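Marchand Housing Trust Opens Shared Laundry and Mending Room to All Tenants

The Marchand Housing Trust has opened a shared laundry and mending room on the ground floor of its Listosow building, completing a project first put to tenants in November. The room is available to every household in the building's 110 apartments and will operate daily from 7 a.m. to 9 p.m.

Until now, tenants without a washing machine at home have relied on a coin laundry on the far side of the rail line. In a survey carried out before the project was approved, 149 residents asked for laundry space in the building, and many of them also asked for a place to iron, fold and repair clothing.

"The request was clear and it was made more than once," said Chantal Desjardins, director of housing services at the Trust. "Our tenants wanted a room that is warm, well lit and close to home, and they wanted to be able to stay in it while the wash was running."

The new room replaces a storage area that had been closed for several years. Work included new drains, a raised floor at the rear wall and a wider entrance from the courtyard. The Kavateo company supplied the washers and dryers under a service contract that includes repairs and a yearly inspection. Tenants will pay by key card, and the charge for a wash has been set at $2. There is no charge for use of the sewing machines, irons or tables.

Kenneth Lumanlan, who managed the construction work, said the drains had been the most difficult part of the job. "The original plans for the building did not match what we found under the floor," he said. "We lost several weeks to that, and we thank the ground-floor tenants for their patience with the noise."

Bookings for the washers may be made at the building office or by telephone. Each household may hold one booking at a time. Items left in the room overnight will be kept at the office for collection.
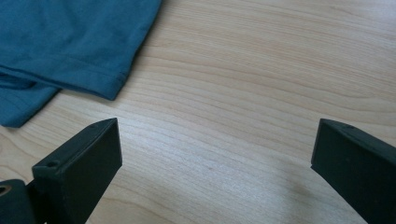 2 min read

Mending sessions will be led by Panagiotis Stoyanova, a tailor who previously taught evening classes at the Nillano adult education center. The first sessions will cover hems, buttons and small tears. Tenants are asked to bring clean garments and, where possible, thread in a matching color. Children are welcome when accompanied by an adult.

The Trust has set aside funds for 50 sessions. Places will be given in order of registration, and a waiting list will be kept at the building office.

Harvey Fortin, chair of the Listosow tenants' association, welcomed the opening but said the association would continue to press for longer hours. "Many of our members work late shifts and are not home by nine," he said. The Trust has agreed to review the schedule after the first six months of operation.

A decision on similar rooms in other Marchand buildings is expected once that review is complete. Questions concerning the room may be addressed to Laurier Poirier at the housing services desk.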